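3.2 Materials and layout

The packing task used a small set of sports items of the kind a casual player carries to a gym or a park. We chose badminton gear for two reasons. The items differ a lot in shape, and most adults have handled them before. Participants in the pilot held in February told us that they understood the task without any training, which was not the case with the camping set we tried first.

The full set had a cream canvas tote bag, a long racket case, badminton rackets and an upright tube. The bag was placed toward the back of the work surface, open at the top and turned at an angle. The case was laid flat and on a diagonal, with its wide end farther from the front than its narrow end. Figure 2 gives the layout with two rackets on the cloth.

We did not fix the positions to the inch. A strict grid would have made the layouts easier to compare, but people do not set down their gear on a grid, and we wanted the starting layouts to look like something left on a table after a game.

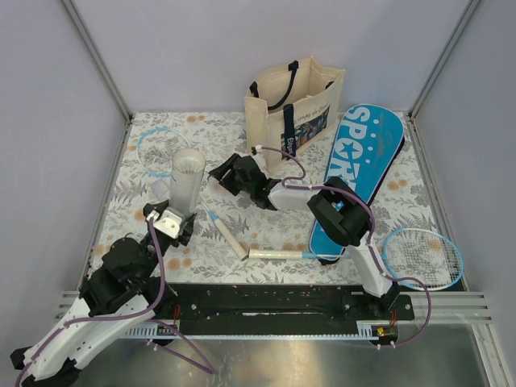
Figure 2. Tote bag, racket case and two badminton rackets on the patterned cloth.

3.3 Choice of bag and case

The two containers ask for different kinds of packing. A tote bag is soft and open, and almost anything that fits through the opening can go in. Long items stick out of the top, and the bag may lean or fold if the weight is on one side. A racket case has a shape that matches its contents. It takes fewer kinds of items, and the direction of the racket matters: the head belongs in the wide end and the handle in the narrow end.

The straps were a concern at first. On our tote, one strap hangs down over the front and a handle curves across the opening. We thought about tying them back, then decided to leave them as they were. Moving a strap out of the way is part of packing a bag, and we coded it as its own step in the task list. The same rule was used for the Annamalai set, where the bags also had loose handles.

The case is mostly bright blue with the word "SPORT" in large white letters, and the tote has dark cursive lettering above a print of colored leaf shapes. We kept printed items in the set on purpose. In written instructions, people named the case by its color or by its lettering far more often than by its use. "Blue bag" was a common name for it – a problem in layouts where the tote was also called a bag. We kept these names in the data and linked each one to the item it referred to.
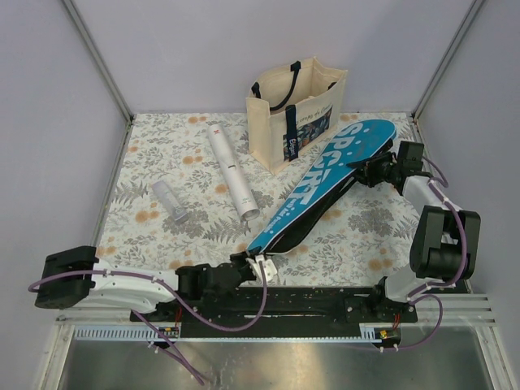 The cloth was also chosen with everyday homes in mind. It has an off-white ground with gray leaves and orange flowers, and it stayed in place for all sessions reported in this section. Plain cloths were used only in the Skiltell comparison, described in Section 5. We expected the pattern to make thin items such as racket strings harder to pick out in the written labels, and we report the labels for those items separately.

3.4 Task list and coding

Each session was split into steps by two coders who worked apart from each other. A step starts when an item is first touched and ends when it is let go. The final list has 11 step types, and the set holds 1165 coded steps in total. The coders disagreed on 43 of these, mostly over whether straightening an item inside a bag should count as a new step. We settled on counting it only if the item had been let go first.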